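What I Learned Spending the Arm Money
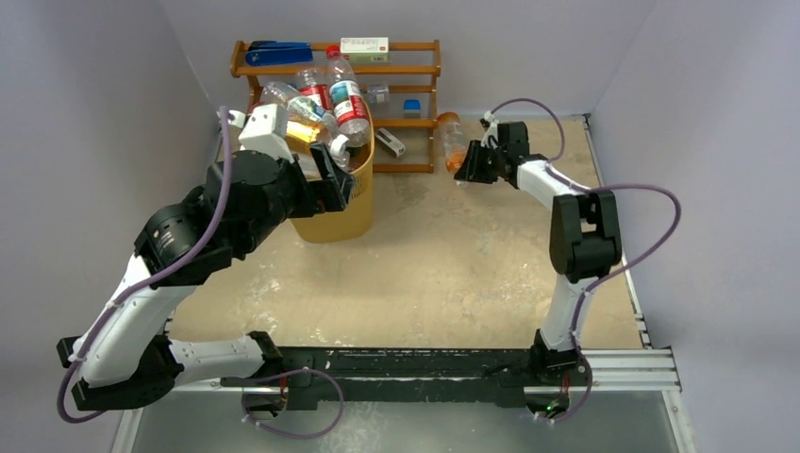 So the budget for the second tabletop cell finally went through in October, and a bunch of you wrote in asking how I put the numbers together, what I'd skip, and whether two arms on one table is worth the extra paperwork. Long answer coming, get a coffee!

First, the background for anyone new to this newsletter. I plan equipment for Nestbridge, and the cell is for our tidy-up project, which we call Joshi. The work is desk-clearing: bottles into the bin, office bits back on the shelf, that kind of thing. Small objects, awkward shapes, lots of repeats. We already had one cell running and the question all summer was whether to copy it or buy something fancier.

We copied it. I went back and forth on this for weeks (my spreadsheet had 14 tabs by the end, which is a little embarrassing) and what settled it was spares. If both cells use the same arms, one shelf of spare parts covers everything. Same grippers, same cables, same rail. When I priced the fancier setup from Isitz, the arms themselves came in fine, but I would have been stocking a whole second set of parts for one table, and that ate the savings before we'd even unpacked a box.

Now, the stuff I got wrong the first time. I budgeted for arms and grippers and pretty much waved my hand at the rest. The rest is a lot! The rail, the framing, the walls around the table, the tabletop itself, cable ties by the bag. Cables deserve their own line, and I mean a real line with a real number in it. They have to be long enough to follow the arm wherever it reaches, and they have to be clipped so they don't snag, and you will want extras in the drawer before you need them. This round I ordered 2 spare sets per cell and slept much better.

Lead times were the other surprise. The arms had a quoted wait of 6 weeks and I planned the whole install around that date, like a sensible person, and then the framing was the thing we ended up waiting for. Ask for the lead time on the boring parts too. Get it in the quote, in writing, and if the supplier won't commit, add slack to your plan and tell your boss early.

On two arms versus one: I'm a convert. It costs more up front, obviously, and the setup takes longer because you have to keep them from getting in each other's way. But our table is wide, and a single arm in the middle was always going to struggle with the corners. With one at each end of the rail we can have one side working over the bin while the other deals with the shelf. If your table is small and your job is simple, buy one arm and leave room on the rail. You can always go back and ask for the second when you have results to show.

Oh, and please budget for props. I know how that sounds. But you go through bottles, boxes and little containers faster than you'd think, and someone has to buy them, and if there's no line for it that someone is you with your own card. I now keep a small monthly amount for this and finance has stopped asking me why a robotics project is buying staplers.

One thing I'm still chewing on is the service plan. Grorumance offered us one that covers both cells, and I like the idea of a fixed yearly cost, but our own people can swap a gripper without much fuss and I'm not sure how often we'd call. I've asked for a version that only covers the joints and the controllers. If any of you have signed something like that, hit reply and tell me how it's going, good or bad.

Next issue I'll share the cleaned-up budget template, minus most of the tabs.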